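Kiltard Twin Bench Kit, reviewed
Danuta Szulc
February 20, 2025

The Kiltard Twin arrives in 2 boxes, and the first of them is mostly screws. I mention this early so that you can decide whether to keep reading.

It's a bench-top kit with a pair of small robot arms, a white table with walls on three sides, and a licence for Kiltard's teaching software. You show the arms how to do something, you show them again, and in time they have a go themselves. Minier sells a rival with prettier arms and no table. Sobczak sells a very good table and will let you find your own arms. Kiltard sells the whole lot, and for anyone without a workshop that counts for a great deal.

Assembly took me 16 hours spread over a week, with help from Qusai Salameh, who has built one before and still swore at the left shoulder. The manual runs to 155 pages and is well drawn. It is also in the wrong order, so you will fit the wrist motors and then meet the page that tells you to label them first. Do the labels.

Once it's up, the thing feels solid. The arm links are stiff, the metal rail along the front doesn't flex when you lean on it (I lean on everything), and the walls stop pens from rolling off into the next room. The white surface marks easily. Mine has scuffs in the middle and near the front edge, and none of the sprays under my sink has made any difference.

For the test I chose desk tidying, a job I have been avoiding by hand for years. Pens, markers, a glue stick and a small screwdriver go on the table, and the arms are meant to put them in a clear box with compartments.
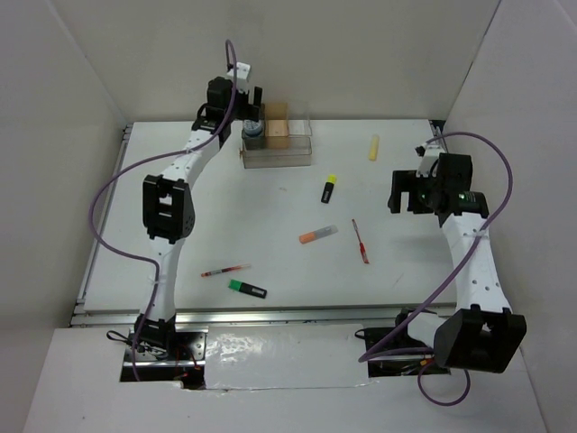

The tidying test on the Kiltard Twin, with the box at the back and plenty left to tidy.

Teaching is the best part of the package. You guide each arm through the job, the software records it, and a tidy little screen lets you throw away the attempts where you sneezed. My mother could use it, and she returned a kettle for being complicated.

Results were mixed, and mostly in the way you'd guess. Fat markers are easy. The glue stick is a pleasure. Thin pens are a misery: the fingers close beside them, over them and occasionally on the table, with great confidence each time. Softer finger pads are sold separately and they do help. They should be in the box.

My main grumble is the cables. They're a cheerful purple and they come off the top of each gripper in a big loop, then wander back down the arm to the base. The kit includes cable ties and very little advice on where to put them. Too tight and the wrist can't turn, too loose and you have a purple hoop waving about over the side of the table. I redid mine until I stopped caring. Minier runs the wiring inside the arm, and after a week with the Kiltard I understood why people pay for that.

Noise is fine — a sort of whirring mutter, easily covered by a radio. Support is by email from Nelulari, who handle Kiltard's sales here, and they answered both my questions within 2 days. One of the answers was "see page 40", which was fair.

Should you buy one? For a college or a small lab that wants a two-armed setup without designing its own bench, yes, and order the soft pads at the same time. If you only want a tidy desk, a drawer is cheaper.

Good: sturdy table, excellent teaching software, helpful support
Less good: manual order, cable routing, pads cost extra
Supplied by: Nelulari, on loan, to be collected in one piece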